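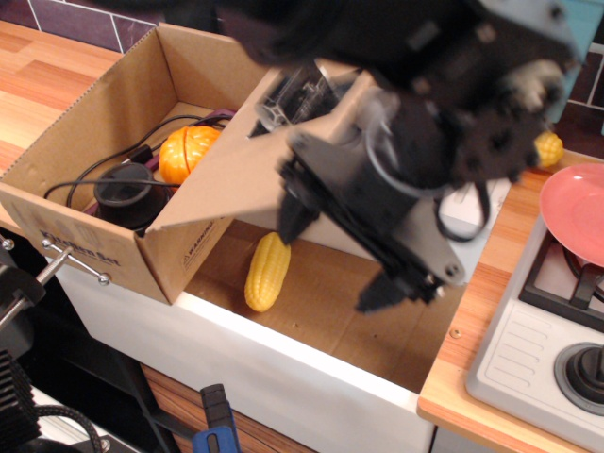
Projects > Student Reports > Spring Term > Packing Up a Play Kitchen

Overview | Reports | Gallery | Staff | Contact

Packing Up a Play Kitchen
by Daiane Cavalcanti
Mar 20, 2021

So my project was about putting toys away, and yes, my brother laughed when I told him! But I wanted to know why some play sets get packed up in five minutes and others end up all over the floor, and a play kitchen seemed like the perfect one to try (tiny food, tiny plates, a sink, a stove, the whole deal).

I kept things simple. Everything started out on the counter, and it all had to end up in one brown cardboard box, the one with "Kitchen Set" printed on the front. My partner Ettore Caruso kept time and I wrote the notes. We did 11 rounds and changed the order each time.

The food was the fun part. The orange pumpkin is chunky and has ridges, so it's easy to grab, and it went in early in nearly every round. The yellow corn cobs were another story. They like to hide! One would be lying in the white sink and the other would be way at the back of the counter, and I missed that back one more times than I want to admit. The pink plate was easy to forget too, sitting up on the burner grate of the stove like it belonged there.

Our best round took 320 seconds and our worst took 500. The worst one was the round where we put the big things in first and then had to dig them all out again, ugh. Selina Baumgartner, our teacher, suggested going left to right along the counter, and that helped a lot.

If I did this again I'd test a bigger box, and I'd fold all the flaps out before starting (one kept flopping back in on me). I'd also like to try it with my little cousins in July and see if they beat our time.

More student reports
Which Callham Bus Stop Gets the Most Shade?
Sorting Buttons by Feel, by Simone Nogueira
Paper Bridges, Second Try
A Week of Lunch Trays at Calleck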